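Markby Home Textiles to Open Second Finishing Plant in Mondton

Company will move curtain and drapery finishing out of its Sandhu building and add 50 jobs

MONDTON, 2021-08-06 - Markby Home Textiles said today that it has signed a lease on the former Budik paper warehouse in Mondton and will turn the building into a finishing plant for curtains, drapes and room dividers. Work on the interior has started. The company expects the first orders to leave the new plant before the end of the year.

The plant will employ 50 people when it is fully staffed. Hiring for sewing, pressing, inspection and shipping positions opens later this month. Employees at the company's current plant in Sandhu may apply for a transfer at the same pay grade and will keep their seniority. No layoffs are planned at Sandhu.

Markby makes made-to-measure curtains for hotels, schools, clinics, theaters and private homes. Fabric is dyed and cut at Sandhu and is now hemmed, pleated and pressed in the same building. Orders have grown faster than the floor space. Over the past two years the company has rented tents and a neighboring garage to hold finished goods waiting for the truck.

"We ran out of room some time ago," said Nassoro Makokha, president of Markby Home Textiles. "People have been pressing curtains in one corner while somebody else loads a pallet next to them. We looked at building on at Sandhu, but the lot is tight and the creek is right behind us. The Budik building has high ceilings and a good floor, and it was empty."

Ceiling height matters in curtain finishing. A full-length stage or lobby curtain has to hang straight for at least a day before it is measured for its final hem, as most fabrics drop a little under their own weight. At Sandhu the longest pieces are hung in the stairwell. The Mondton plant will have a hanging room with overhead track along its full length, so that long and short orders can be hung at the same time.
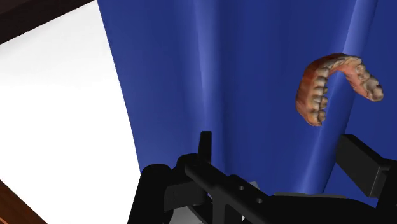

The company will also use the move to change how it handles fire-retardant fabrics. These are required in many public buildings and must be kept apart from untreated cloth, with paperwork that follows each roll from the dye house to the customer. Mondton will have a separate receiving door and storage area for treated rolls. Inspectors will sign off on each order there before it is folded.

Markby sells 283 stock colors and weaves. All of them will stay in the catalog. Two linings that were dropped in the spring because of a yarn shortage will come back once the new plant is running. Prices on existing quotes will be honored through the end of the quote period, and the standard lead time will not change during the move. Customers with theater or auditorium orders over 100 panels are asked to call their sales representative before setting an installation date.

The Budik warehouse was built for the storage of paper rolls and has been vacant for several years. The roof was replaced by the previous owner. Markby will put in new lighting, a ventilation system for the pressing area, a break room and an accessible entrance on the parking lot side. The loading docks will be repaired and kept where they are. Trucks will enter and leave by the north gate only, which keeps them off the street that runs past the elementary school.

The plant will run one shift, from early morning to mid-afternoon. A second shift may be added next year if orders call for it. The company has told neighbors that it will hold no night deliveries.

New employees do not need sewing experience. Markby will run a paid six-week training course in the building, taught by operators from Sandhu. The course covers straight seams, blind hems, pinch pleats and grommets, along with machine care and safe lifting. Those who already know industrial machines can take a short skills test and start on the floor in their first week.

"Pleating takes a while to learn, and we would like to teach it our way," Makokha said. "Some of our best people came from bakeries and from the post office."

An open house for job seekers and neighbors will be held at the Mondton building in August. The date will be posted at the front gate and at the public library. Visitors should wear closed shoes, and children must be with an adult. Parking is available on the gravel lot across from the gate.

The Sandhu showroom will stay open at its present hours. The remnant sale, held there twice a year, will go ahead as planned and will include discontinued velvets and short ends of blackout lining. Customers picking up finished orders should continue to use the side door at Sandhu until they are told otherwise.

About Markby Home Textiles

Markby Home Textiles designs, dyes, cuts and sews curtains, drapes and room dividers. The company is privately owned and completed 655 commercial installations last year. It also offers measuring, cleaning, repair and rehanging of its own products.

Contact

Press Office, Markby Home Textiles, Sandhu
Job inquiries: Mondton Hiring Desk, in person at the Sandhu showroom or by mail

###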